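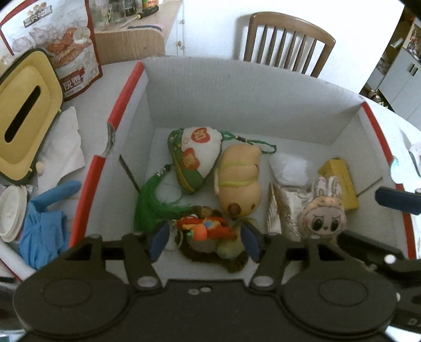

Montserrat Rosales wants it on record that the old program worked. It opened in two seconds, it printed the right form on the right printer, and it did this every working day while the people in charge of it talked about getting rid of it. What she objects to, she told me, is being asked to call the thing that replaced it an upgrade.

The old program was a desktop application for scheduling repairs at Warnham, a mid-sized elevator service company. It had gray buttons, a menu bar and tables you could sort by clicking the header. The new one runs in a browser and was built with Vallus, a low-code tool sold by a company called Tritham. You drag boxes onto a page and draw lines between them. The pitch, which I have now sat through twice, is that the people who know the business can build the software themselves, with no programmers in the room.

I have been hearing that pitch in one form or another for most of my working life. It was made for fourth-generation languages, for the visual form designers of the nineties, for spreadsheets with macros in them. Each time there was something to it. A person with no training could get a login screen and a customer list going in an afternoon, and would then spend the rest of the year finding out what else the program was supposed to do.

Warnham's old scheduler had 296 screens. The Tritham sales team looked at that number and said most of them were probably never used, and they were right. Warnham cut the list hard before the project began. The trouble was in the screens that survived. One of them assigned a mechanic to a job, and behind its single Save button sat a pile of rules about licenses, union hours, which buildings would not let in which contractors, and what to do when a job ran past midnight. Some of this was written down. A good deal of it was in the code and nowhere else.

"People looked at the form and thought the form was the program," said Isauro Chávez.

He had maintained the old system for years, and he was invited to the kickoff meeting and to very little after that. He now spends most of his time on the new one. When he showed me the assignment screen as Vallus draws it, the diagram of boxes and arrows filled his monitor and kept going when he scrolled. He zoomed out until the labels could not be read. There is a search function, which finds boxes by name, and many of the boxes are named Condition.

I asked how he compares one version of that diagram with the next. With ordinary code you put the two side by side and the changed lines light up. In Vallus you can restore an earlier version, but the edition Warnham pays for has no way to see what differs. Chávez keeps a text file in which he writes down what he changed. He also keeps screenshots.

Tritham's answer to this is that I am describing a badly run project. Kyu-ri Byun, speaking for the company, was patient about it and made some fair points. Warnham put its business rules straight into the screens when the product's own manual says to keep them apart. It skipped the training. It also gave editing rights to far too many people. Customers who follow the guidance, she said, ship their first working application within 7 weeks.

I asked what counts as a working application. She said one that has been published to users. I asked whether the figure covered replacements for existing systems or only new ones, and she said she would check. I have not heard back.

In fairness, I did go looking for a customer who was happy, and found one. Dulce Pacheco runs the office at Alvarado, a tile distributor, and built a small application in Vallus to track samples sent out to architects. It has 3 screens. It replaced a shared spreadsheet that people kept overwriting. She built it herself, she likes it, and she fixes it when it breaks. I believe every word of this. I would also point out that it shares almost nothing with Warnham's problem apart from the name on the invoice.

The invoice is worth a look, too. Vallus is priced per user, and the definition of a user takes up most of a page in the contract. Warnham budgeted for its dispatchers. It had not budgeted for the mechanics, who log in on their phones to close a job and who count the same as anyone else. The bill came in for 508 seats. The old program cost Warnham a salary and a server, and it could be copied onto as many machines as they cared to plug in.

Then there is the question of leaving. Chávez asked early on what an export would look like. He got a single enormous file that only Vallus can read. The data comes out fine, as tables. The rules stay where they are, and moving to anything else would mean going through the screens again and working out what each one does, a job Warnham has already paid for once.

None of the managers I spoke to at Warnham would call the project a failure. Montserrat Gallegos, in operations, said the browser version can be used from home, and that this had been impossible before and had come to matter a great deal. She is right, and any web application would have given her that, including one written by the man down the hall.

The old scheduler has not been switched off. It is still installed on a machine in the dispatch office, officially for looking up past jobs. Rosales uses it to check the new one's overtime figures before she sends them to payroll. The last time they disagreed, she went with the old one, and payroll did not send it back.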